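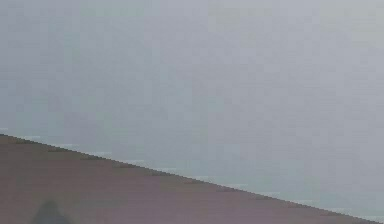
So I won! By 3 votes! The final count for our town council seat came in at 507 to 504, and I've been grinning at strangers ever since.

If you've been reading along since March you know I wasn't even going to run. I went to one meeting to complain about the Windeck bus stop (still no bench, I haven't forgotten), stayed for the whole budget discussion, and walked out wanting to know everything about storm drains. A month later I was filling out the filing form at my kitchen table with a pen that kept dying on me.

My opponent, Emiliano Arrieta, ran a really decent campaign. He called me the night the count was certified and we talked for most of an hour, mainly about the library hours, where it turns out we agree on nearly everything. I'm going to ask him to help with that one, and I hope he says yes.

People keep asking how I did it, and the answer is doors. I had 2000 flyers printed and I carried almost all of them myself, up and down every street in Udidgate, including the hill. I love talking to people on their porches! You hear about the water pressure, and then the neighbor's tree, and then somebody's daughter who just got into nursing school, and by then it's dark and you've done half a block. Mwanahawa Kimaro, who managed the whole thing for me, begged me to speed up. I never did.

The last week I was getting home so late that I'd sit down to take off my shoes and wake up with one still on.
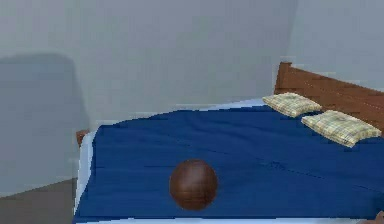
Two pillows and a good headboard: all I wanted by the end of the campaign.

Now for the actual job. I get sworn in next month, and I've already been through the council handbook twice with a highlighter. Three things I'm hoping to get moving early: the bench (obviously), posting the meeting packets more than a day ahead, and a proper crosswalk by the school. Julián Montoya has been on the council for years and warned me that the crosswalk alone could take until next spring, what with the traffic study and the county having its say. Fine! I can be very patient and very annoying at the same time. 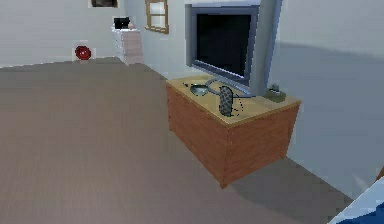
He also told me to pick one committee and learn it inside out before I go near a second. I've asked for public works. Storm drains, here I come. I know that sounds like the boring one, but go stand at the bottom of the hill after a good hard rain and tell me it's boring.

I'll be keeping this blog going, with a post after every meeting, and I'll say how I voted and why. If you think I got it wrong, the comments are open. And if you have a story about a flooded basement, please send it, I'm collecting those.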